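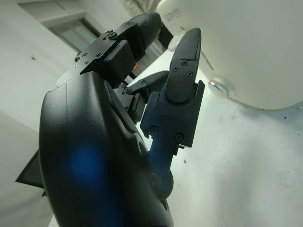 Grasp timing with a wrist camera: report of the Putari project

Group members: Ngozi Okeke, Ese Okonkwo, Nkechi Bako
Supervisor: Randi Vik

1. Background

The robot hand in our laboratory was controlled before by a fixed script. The arm went to a taught position, the fingers closed for a set time, and the arm lifted. When the object stood a little to the side, one finger arrived first and pushed it away from the others. The group of last year wrote about this problem in their report, but they did not have time to solve it.

Our task was to write software which decides from the wrist camera when the fingers should close, and which stops a finger that makes contact too early. We were not allowed to change the hand itself. We named the software Putari.

2. How the software is divided

Putari has two processes. The first one, called Nukska, reads the camera and gives an estimate of where the object edge is compared with the fingertips. The second one, Pavow, sends the finger commands and reads the motor currents. They speak to each other by short messages with a time stamp.

In the beginning we had everything in one program. It was easier to start, but each time the image processing became slow, the finger control became slow too. Ngozi separated them in October, and after that the control loop kept its 60 cycles per second also when the camera was late.

3. Perception

The main difficulty is that the hand covers a large part of its own camera view. Close to the object, the fingers are often the biggest thing in the picture, and our first edge detector was very happy to find the edges of the finger links. We now calculate a mask from the joint angles and remove the fingers before we look for the object.

The mask must be a little larger than the real finger. If it is exact, a small calibration error leaves a thin line of finger outside the mask, and this line is taken as an object edge. If it is too large, we lose the last part of the approach, where the information is most needed. Nkechi tested several margins and we kept the one which gave the fewest false edges.

White objects on a white table were the worst case. Smooth plastic gives reflections, and the border between object and table nearly disappears when the light is strong. We tried to raise the contrast, but this also made the small marks on the table stronger. In the end we use the change between two images during the approach - the object edge moves differently from the table marks because it is higher.

4. Finger control

Each finger has three states: free, near and contact. In the state near, the speed is reduced. The finger goes to contact when the motor current stays over a limit, and then it waits for the others. When all fingers are in contact, the force is increased together.

The waiting had one fault which took us long to find. If a finger passed beside the object and never touched anything, the other fingers waited without end. Ese added a time limit, after which the hand opens and the arm goes back to the start position. The operator sees a message with the name of the finger that was missing.

5. Tests

We ran 202 grasps with the new software. The log was complete for 196 of them, and only these are used in our evaluation. The other runs lost their log because the disk of the test computer was full, so we cannot say how they ended.

Most failures came with rounded objects, where the fingertip slid upwards while the force increased. The current does not show this clearly. We think the camera could detect it, but Nukska stops its estimate when the state is contact, and to change this we must also change the message format.

6. Remaining work

The current limits are still written by hand in a file, one for each finger. Morenike Fashola from the Hsiao group has a calibration routine which could probably replace them, and she has given us the code. It expects a different joint order, therefore it must be adapted first.

The mask also needs a new calibration whenever the camera has been taken off. The steps are in the readme of the repository, together with the start commands for both processes. Start Pavow first, otherwise Nukska closes after the connection time-out.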